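Unit 8: Tile Walls and Splash Zones
Thursday, February 8, 2018

A backsplash keeps water and grease off the wall behind a sink or stove. Brick-pattern tile is the most common choice in the Damdale houses.

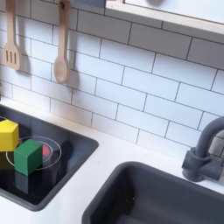
Why stagger the joints?
Staggering hides small differences in tile size – long straight joints show every one.

Grout goes in after the adhesive sets. Read pages 17 to 24 before the Brendo site visit, and bring your joint samples. 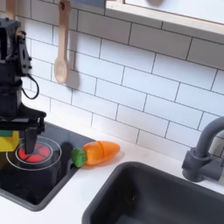
Fig. 2. Play stove with red burner, white wall behind.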